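Nellow hand-held gripper: set-up and care notes

These notes belong to the Rebane clothes-folding recordings, made with one Nellow gripper in a bedroom at Brarnside. They explain how we prepare the tool before a session and how we look after it between sessions. Please read them before you use the files from May.

1. Before the first recording
Wipe both round sensor discs with a dry cloth. Check that the QR label is clean and flat. Close the fingers by hand 20 times and listen for scraping. The two yellow fingers must stand parallel. If they do not, loosen the bracket, set them again and tighten it slowly.
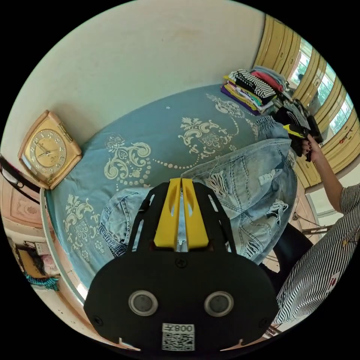 Gripper over the bed, with ripped jeans and a pile of folded clothes.

2. Grip check
We test with thin cloth first and thick cloth after. A cuff is a good piece for this, as the fingers can take it from the side. Pull the garment gently. When it slips, clean the inner faces of the fingers and repeat. Change the fingers after 4 failed checks.

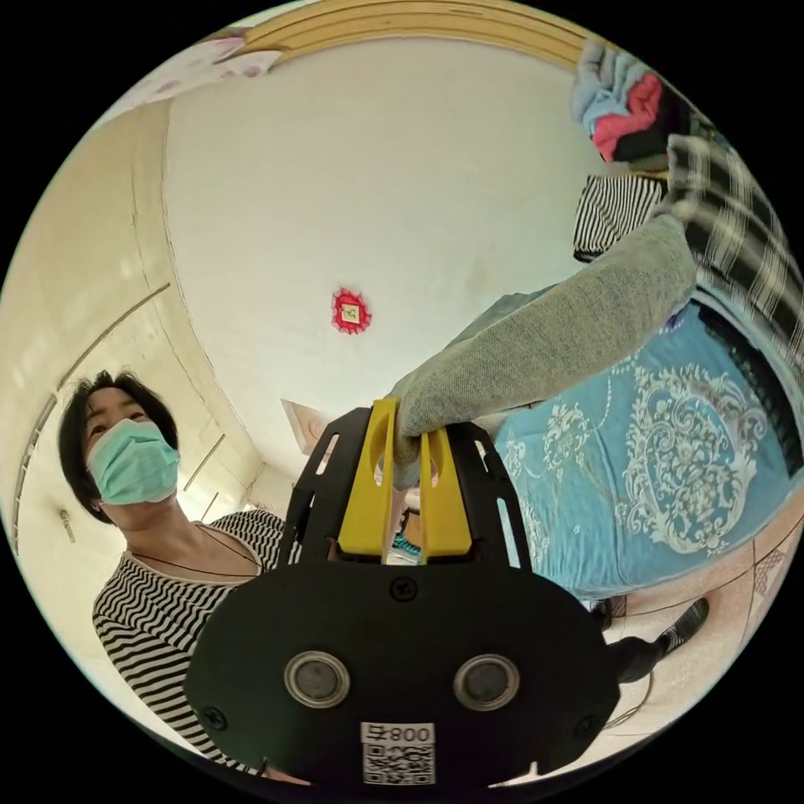

3. Between sessions
Remove threads and fluff from the slots of the bracket. Denim with torn edges leaves the most. Do not use oil near the sensors. Keep the tool in its Rundon case with the fingers open.

4. Files
The set has 121 recordings. Of these, 115 passed our check and the others are kept in the folder "repeat". The repair log is a plain text file, with one line for each part changed.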